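Shared-Bench Rules (two-arm robots)

Shared-bench rules are the house rules a shop follows when two small robot arms work on one tabletop. I've kept a set for years, and most of mine come from the Hesley sheet, which Edith Villca wrote and Walter Arboleda later trimmed to 15 lines (his cuts were good, mostly!).

The oldest rule covers soft goods. Cloth bags, caps and anything with a drawstring go under "slow" handling, so the arm comes down at 5 percent speed for the last stretch. Cords are the real worry - a knot can slide into an open finger and stay there.
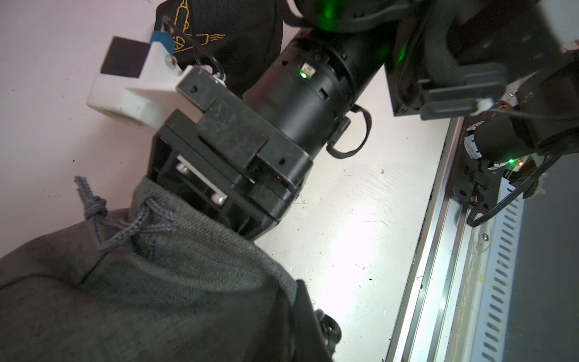 Edith's first draft wanted every cord tucked in before a run. Walter crossed that out, and I was glad, as a bag with its cord tucked in teaches you very little about bags. The rule now says to stop both arms before you free a snag by hand.

Then there's the meeting zone, the patch of table both grippers can reach. Simurora shops let either arm go in whenever it likes, while the Nolturow version gives one arm the lead and makes the other wait for it. I use the second one and I sleep better!

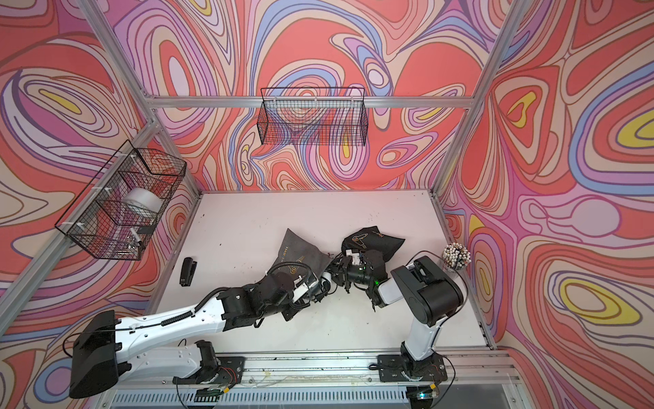

Loose items are allowed on the table under both versions, as long as they're written on the run card. Baskets go on the walls, cables get checked every 100 runs, and the card stays with the bench log until the next revision, usually in March.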